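Drernley Reality TV Fan Night: Walk-Through Checklist, With Comments
Venue: Grunberg Hall, main room and lobby
Checked by Lanying Zeng, comments added by Fengying Guo
7 August 2021

The cast reunion panel is sold out, all 400 seats, and I could not be happier! Please read the comments before you arrive. Anything marked OPEN gets a second look before doors.

1. Exits and aisles
Both rear exits open fully: OK
Side exit by the merch table: OPEN
Center aisle clear to the stage: OK
Comment: The merch table is lovely but it sticks out too far. Slide it toward the coat rack until the door swings all the way. The aisle is wide enough for two people side by side, even with the signing line.

2. Stage and couch
Steps have a handrail: OK
Edge tape visible with the house lights down: OK
Couch legs locked: OPEN
Comment: We have the same style of couch they use on the season finale, and it looks fantastic up there. It also rolls. Lock the casters, then sit on it hard. Lanying did this and traveled a good bit, so the left front caster needs replacing.

3. Power
No strip plugged into another strip: OK
Adapters in the strips: OK
Cords taped where people walk: OPEN
Comment: The moderator's lamp, the clip screen and the phone charging table each get their own outlet. The cord to the clip screen still crosses the wheelchair row. Run it along the wall, please. 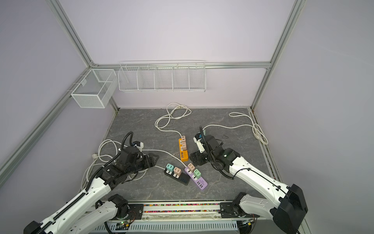
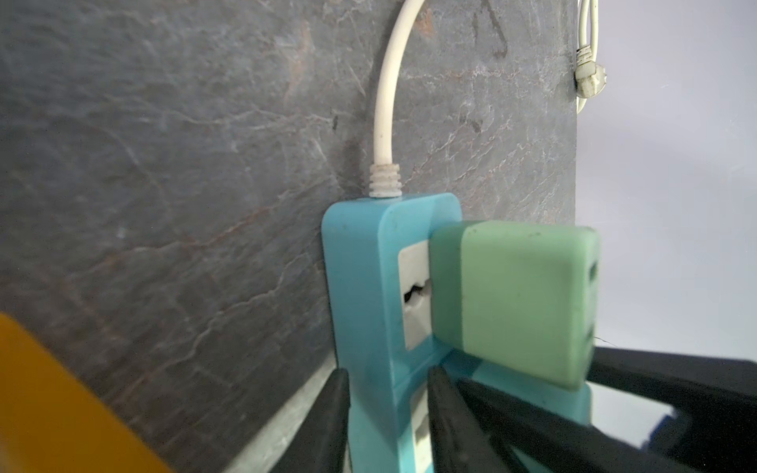 4. Meet and greet
Line starts in the lobby, exits to the hall: OK
Group size no more than 5 at the photo wall: OK
Photo wall braced at both ends: OK
Comment: So pleased with the photo wall. It used to wobble if you looked at it, and now you can lean on it (please don't lean on it). Cast members have their own way out behind the wall, and that door stays clear even when fans are running late and begging for one more selfie.

5. Guests and privacy
Dressing room door locks from inside: OK
No hotel names on the posted schedule: OK
Wristbands match the ticket list: OPEN
Comment: The printed list stops at ticket 3261 and there are later ones at will call. I'll bring a new copy. Remind the moderator that questions about cast members' kids are off the table, as agreed with everyone's agents back in December.

6. Food and candles
Vavau Bakery trays labeled for nuts: OK
Real candles on tables: none, OK
Comment: 40 battery candles, just like the rose garden episode! They look great in the dark. Spare batteries are under the front desk.

7. First aid
Kit sealed and in date: OK
Water at both sides of the stage: OPEN
Comment: Su is bringing the water jugs with the ice. Stage left goes first, since the lights are hottest there.

Still open: side exit, couch caster, clip screen cord, wristband list, water. Initial each one on the paper copy at the sound desk when it's done – and come find me if the caster doesn't fit.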